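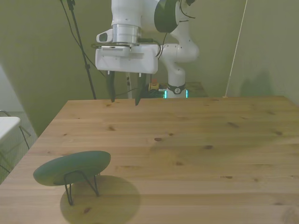
Why would a robot arm stop dead in the middle of a job with nothing in its way? In the case Marleny Ccori told me about, it thought it had hit something. A cable was pulling on it, and the arm read the pull as a collision.

I'd rung Marleny because a friend had said, in passing, that the people at Elatlow had lost the best part of a fortnight to a fault in their plate-handling work, and I'm nosy about that sort of thing. She runs the bench there. Solange Barbier, who writes the motion code, joined us on the call with a sandwich and mostly kept her microphone off until she disagreed with something.

The task sounds like nothing. There's a plate on a wire stand on a pine table, and the arm has to reach over, take it by the rim and lift it clear. "Everyone's mum can do it," Marleny said. "And for a month so could we." Then on Monday, May 8, 2023, the arm started out towards the stand, got partway and froze. Protective stop. They cleared it, ran it again and it was fine. A bit later it froze again.

I asked what they blamed first. "Me," said Solange, microphone suddenly on. She'd changed the approach path the week before so the fingers came in lower, and the obvious guess was that she'd made it too jerky. She put the old path back and the stops carried on. She's still a bit cross about that, I think.

Next they blamed the gripper, which meant taking it off, weighing it and typing the numbers in again, in case the controller had the wrong idea of what it was carrying. Then the stand, because its feet might be snagging — never mind that some of the stops came before the fingers were anywhere near it. "You get superstitious," Marleny told me. "I moved the stand over to the left and for an afternoon I'd have sworn that cured it."

It hadn't. They did a long session of 68 runs and got 17 stops, with no pattern to them that anyone could see.

What gave it away was the noise. Marleny was by the table, getting ready to reset it for the umpteenth time, and heard a little tick just before the arm stopped. A cable tie further up had slipped, so the slack in the gripper cable had crept to the wrong side of it. With the wrist turned one way there was plenty to spare. Turned the other way, it went tight and tugged.

"So the robot was right," I said. "The robot was completely right," said Marleny. "Something was pulling on it and it stopped. We were the ones being thick."

There's a less cheerful bit, and she brought it up herself. On the second day, fed up with resetting, they'd made the collision setting 20 per cent less touchy. The stops nearly went away, and for a few hours it looked like a fix. "That's the part I'd take back," she said. "If I'd had my hand by the stand and it had come down on me, it would have pushed harder before it gave up. I hid a fault and made the thing worse for whoever was standing there, and that was usually me."

Solange didn't let her have all of it. "I typed it in," she said. "You asked, but I typed it in."

The setting went back the same evening they found the tie. Now it can't be changed unless they both agree to it and write down why, and there's a cable check before the first run of the day: wrist all the way round one way, all the way round the other, slowly, someone watching the slack and someone within reach of the red button. It takes 2 minutes. Solange finds it dull and says so every morning, apparently.

I wondered if they trusted the arm less now. Marleny had to think. "I trust it more. I trust my own cabling a lot less." They had another protective stop in June, and this time they went straight to the cable. It was fine. Solange had leaned on the table.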